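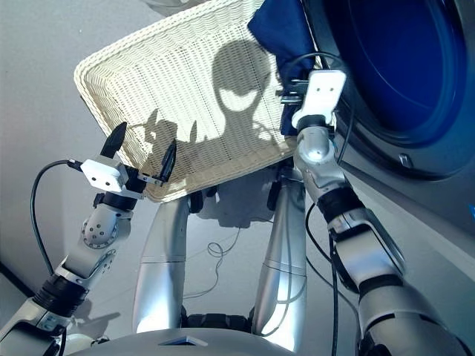
White wicker basket tilted beside the washing machine.

Category: Field Equipment > Camera traps > Data upload

At the Grornlow wetland reserve we have 22 camera traps. Since the December update, trap 9 sends only part of its pictures. The card holds 1,233 files but Urell shows 397, and the otter nights are missing.

Tried so far:
– new batteries, no change
– card formatted and put back, same result
– trap moved 200 metres nearer to the Wendt mast – signal is good now, upload still stops

Reply from Faketti support, 14:10: please set the clock to winter time and send the log.

Clock corrected, log attached. Ticket stays open.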